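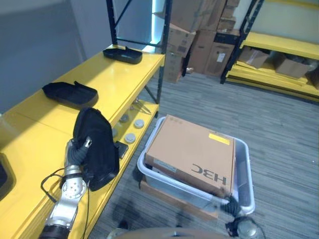 The Second Sitting

The clerk's exam for the Gata railway was held on a Saturday in June, in the hall of the Berkesen school. She had failed it the year before by two marks. There were 200 questions in the written part, and the pass mark moved every year depending on how many posts were open.

She took the early bus from Ledesma with her admission slip folded inside a library book. The woman across the aisle had a stack of index cards held with a rubber band. She went through them the whole way, lips moving, and at each stop she put the top card on the bottom and started again.

"First time?" the woman asked.

"Second."

"Is the math bad?"

"The math is fine. It's the timetables. They give you one with a mistake in it and you have to find the mistake."

The woman wrote TIMETABLES on the back of a card and underlined it.

At the school they lined up by number. A man checked slips against a list and handed out pencils. Her desk was by the window, number 25, and somebody had cut a fish into the lid with a knife. She put her watch next to the fish.

The first section took her longer than it should have. She had studied fractions at the kitchen table all winter, after her shift, using an old Flastedent workbook with another person's answers in it. Some of those answers were wrong. She had learned to cover the page with a plate and work each one herself before looking.

The timetable question was near the end. A train left Berkesen at ten past eight and reached Ledesma before it had reached the stop in between. She read it again, circled the line, and moved on. There were six minutes left. She went back and changed one answer, then changed it back.

When the bell rang the man walked down the rows and took the papers face down. The woman from the bus was waiting on the steps, eating a boiled egg.

"Which train was it?" she asked.

"The ten past eight."

The woman took out her cards, looked through them for a while, and put the rubber band back on.

"I had the noon one," she said.

They walked to the bus stop. The next one to Ledesma was due in forty minutes, according to the board.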